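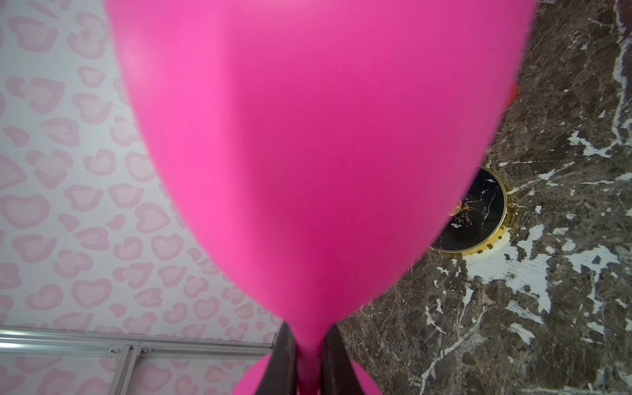
A two-fingered gripper closed on the narrow part of a bright pink object.

Glass racking (robotics)

Glass racking is a household chore used to test robot arms. The arm picks up stemmed cups and hangs them by the foot on a wire holder. It is usually grouped with table clearing and dish unloading. As of the latest published trials, machines can do the chore under set conditions but are slower than people and still need someone nearby.

The chore was first written up as a test by Urs Widmer and Dzifa Asamoah at Esevis, a maker of kitchen equipment. They had been working on dishwashers and wanted a task with no water in it. Plastic cups are normally used in place of glass.

The task

Cups are laid on a counter in no set order, most often on their sides. The arm has to find a cup, grip it, turn it over and guide the foot into the holder. Each step can fail in its own way. A cup on its side rolls when touched off center. A hard grip can bend a thin plastic rim, and a light one lets the cup swing. Polished counters add trouble for the cameras, as reflections and strong stone patterns may be read as edges.

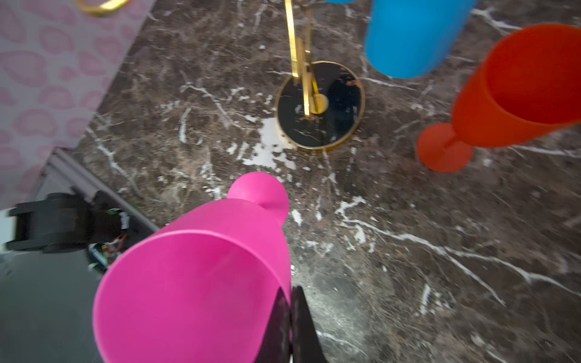 Results

The largest set of trials was run at Vurkport under Svenja Leitner and covered 466 attempts. Success was high when a cup lay alone and dropped when cups touched each other. The arm took 40 seconds per cup on average. An adult given the same layout took 2 seconds. Most failures came at the holder, where the foot caught on the wire instead of sliding in.

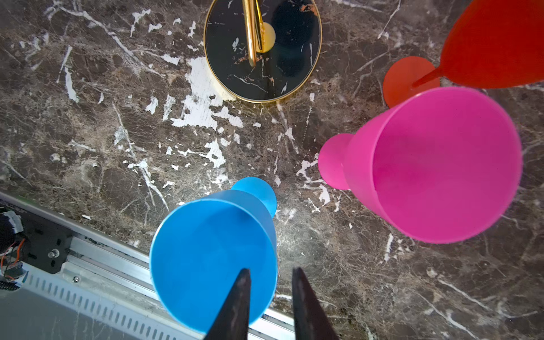

Blue, pink and red plastic cups on a veined marble surface, with the gripper fingers at the blue one.

A later series at Restbridge, led by Paloma Holloway, used cups of several colors and moved the holder between runs. Arms trained on one holder position did poorly when it was shifted. Adding 20 practice runs at the new position brought most of the loss back.

Use in homes

No glass racking robot is sold for home use. Mösli, a catering supplier, tried an arm in a banquet kitchen and ended the trial in December. Its project lead, Engelbert Rainer, wrote that staff spent as much time setting out cups for the machine as they would have spent hanging them.

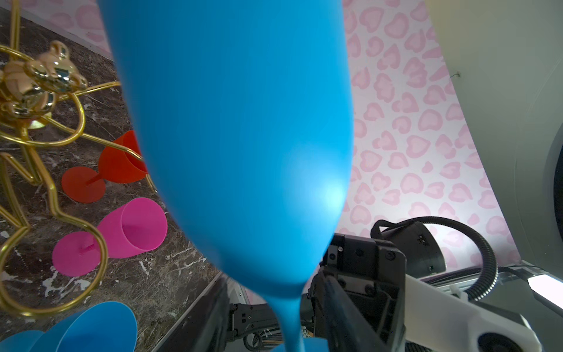

Supporters of the test answer that speed is a poor measure at this stage, and that the same skills carry over to hooks, pegs and dish racks. Critics point out that the cups are light and cannot break, so the results say little about real glassware. Trials with glass have been proposed at Restbridge but no results have been published.

See also
Dish unloading
Robot gripper
Table clearing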